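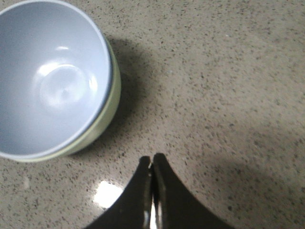
Weight matters more than color, one reader wrote to us in October, and a bowl that slides when you whisk in it is a bad bowl at any price. The complaint is a fair one. Glazed ceramic on a smooth counter has little grip, and most of what there is comes from the foot ring.

We weighed two everyday bowls. The Kadlec came in at 900 grams, the Flovance at 1000. Both have a pale interior and a rounded wall. The Kadlec leaves its foot ring unglazed, and it stayed put under a hand whisk. The Flovance is glazed all the way under and crept toward the backsplash.

A pale glaze shows gray cutlery marks sooner than a dark one. These are metal deposits, and a mild paste cleaner removes them. Avoid steel wool. Store bowls nested no more than four deep, with a paper towel between each.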